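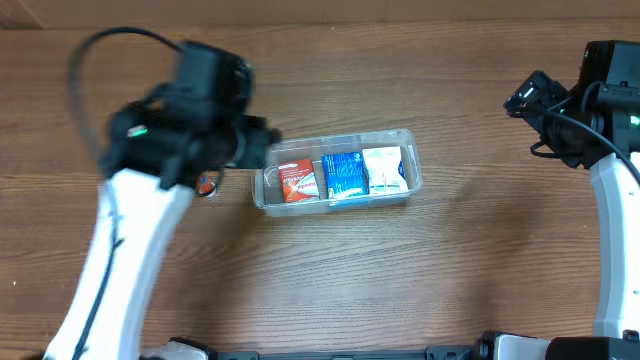
## Berkstead Two-Arm Packing Cell

The Berkstead cell is a tabletop station for packing small retail goods into trays, cartons and display inserts. It is supplied by Melnychuk as a complete unit and is intended for packing rooms, training centers and laboratories in which the assortment changes too often to justify a dedicated line.

Two arms share one work surface. Each carries its own gripper and its own camera module at the wrist, so that either arm can approach a tray from its own side. In the tray-filling task, small upright boxes are placed side by side in a clear plastic tray, and round items may be handled at the same station. Tasks are taught by demonstration and stored under a name chosen by the operator.

### Scope of supply

- Two arms with grippers and wrist cameras, on a common base
- Control computer with the Pelton task software installed
- Cable set, spare gripper fingers and mounting hardware
- Printed operator manual and one wall chart

The table is not included. Customers may use an existing bench, provided that it is level and does not shift under load. Wooden tops are acceptable. Highly polished surfaces should be avoided, as reflections can disturb the cameras.

### Technical data

| Item | Value |
|---|---|
| Payload per arm | up to 400 g |
| Stored tasks per user profile | 21 |
| User profiles | 4 |
| Status indicators | Green lights on the gripper assemblies |
| Teaching method | Demonstration by the operator |

### Suitable goods

The standard fingers are designed for rigid cartons, caps, small bottles and similar items. Thin pouches and unsealed bags require the soft finger set, which is ordered separately. Glass may be handled after a trial with the customer's own samples. Transparent trays are supported; the tray outline should be taught again whenever the supplier or the wall height changes.

### Installation and training

Installation is carried out by Melnychuk staff and takes one working day. Operator training follows on site and is led by Bohdan Hnatiuk. It covers starting and stopping the cell, teaching a task, changing fingers and routine care of the cables. Participants should bring the goods they intend to pack – the course does not use sample stock.

A risk assessment of the finished workplace remains the responsibility of the customer. The standard base has no guarding. Hands must be kept clear of the work surface while the arms are enabled.

### Service

The service agreement includes 4 maintenance visits a year and telephone support during office hours. Cells delivered before February may be upgraded to the current Pelton release without charge. Repairs are carried out at the Gunstead workshop.

### Orders and demonstrations

Quotations are prepared on receipt of a short description of the goods, the tray or carton and the packing pattern. Demonstrations are held at Gunstead by appointment; the next open session is on Tue 6 May. Inquiries should be addressed to Severyn Marchuk, Sales Office, Melnychuk.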